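Notebook, 10 Sep 2023
Handheld grippers, table bay: working rules, second pass

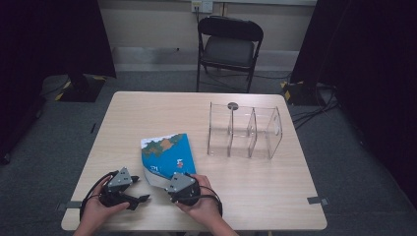 Teodor and I went over the draft rules again this morning and cut them down. The old sheet had grown to two pages and people had stopped reading it. Notes below are what we agreed on, plus what is still open. Dirk has not seen it yet.

Start of session. Both grippers get opened and closed fully three times before anything is recorded. If the jaw travel reads different from the last entry in the log, stop and recalibrate. Dirk's draft said to recalibrate every session no matter what. We timed it at 9 minutes for the pair and I don't think it buys us much. Left as "when the reading has moved."

Plate screws. Check by hand, both sides. No threadlocker on the plates until the Lenz drawings are final, so they will work loose. Last week's bad set from Brokham was a loose plate on the right side, and the wrist angle drifted all the way through. We threw out 13 episodes. Screw check is now its own line in the log with initials.

Cables. Each one has to clear the forearm with enough slack to reach the far corners of the table without pulling. Teodor wants a clip at the elbow. I tried it and it tugged when I reached across. Not a rule for now. The rule is only: no cable under the hand, no cable over the object. Cables on the floor stay on the floor side of the tape. The Nendance people run theirs overhead, but we don't have the ceiling for it.

Table position. Tape marks are the reference. If the table gets bumped, put it back to the tape and write it down. Do not move the tape to match the table. (This has happened twice.)

Objects. The start pose should vary between episodes, within what the task card allows. Operators drift toward putting the book down in the same place every time because it is easier to grab. Teodor suggested a printed grid with a random draw. I would rather try plain instruction first and look at the spread after 200 episodes. If it is still bunched up, we go to the grid.

Contact. Pushing an object with the side of the jaw is allowed if the task card says so. Bare fingers on the object during an episode are not allowed, and the episode gets marked bad even if the rest is clean. Same for steadying the organizer with a knuckle. I argued for this one pretty hard -- the Mallora set has a lot of fingertip help in it and we spent most of a month filtering it out.

Failed grasps. Keep them. Let the operator recover and finish, tag it "retry." Old sheet said delete. Dirk wrote the old sheet, so he may want to talk about that.

Breaks. Ten minutes every hour, grippers down on the table, not hanging by the cable. The strain relief on the left one is already soft and I have asked for a spare.

Naming. Operator initials, task number, running count. No free text in the file name. Comments go in the log.

Open:
-- Who signs off when a task card changes mid-batch? Teodor says whoever is running the bay. I think it should be two people.
-- Limit on episodes per operator per task. We have over 2000 from one person on the older cards and it shows in the motion.
-- Gloves. Not covered anywhere. Need to ask Brokham what they do.
-- Review date. Put down December for now.

Clean copy goes to Dirk tonight. Until he answers, the bay runs on this version and the old sheet comes off the wall.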